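Workshop Tips: Hand-Held Gripper Upkeep

Finger pads

Lint on the pads is the usual cause of slipping on knitwear. Roll it off with low-tack tape, working from the base of the finger to the tip. Do not use a wire brush or a lint razor; both raise the fibers and the pad sheds faster afterward. Replace pads in pairs. A new pad facing an old one closes off center.

To change a pad, lift one corner with a plastic scraper and peel at a low angle. Clean the face with isopropyl alcohol and wait 2 minutes. Press the new pad down with a flat block for 45 seconds. Whitlock supplies them precut; trim the top edge to match the angle of the finger.

Screws and pivots

Check the finger screws every 2,000 cycles, or at the start of each month if the log has gaps. Snug is enough. Bảo Nghiêm marks each head with a paint pen so that any rotation shows. Wipe the pivots with a dry cloth. Oil travels to the pads and stains fabric.

Cables

Leave enough slack for a full turn of the wrist, and keep the loop outboard of the forearm. If a connector reads intermittent, flex the first few inches behind the strain relief before ordering a new one. Most faults on the Ustow bench have been there.

Marker plates

Dust plates with a soft brush. Solvent lifts the print. After removing a plate, rerun the calibration even if it went back in the same holes.

Table check

Set out a basket and one bulky knit, and make a few slow grasps with each hand before the shift.

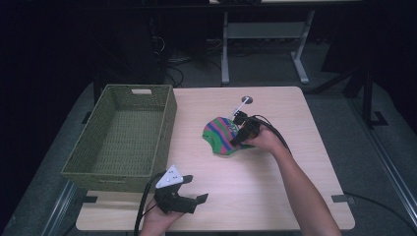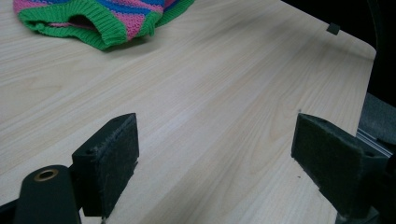 If the cloth slides out of a closed grip, clean the pads first and test again. If it still slides, compare jaw travel left to right and adjust the slower side. Record the values in the bench log with your initials. Spare pads are in the top drawer, and Beverley Whiteley reorders when the second pack is opened.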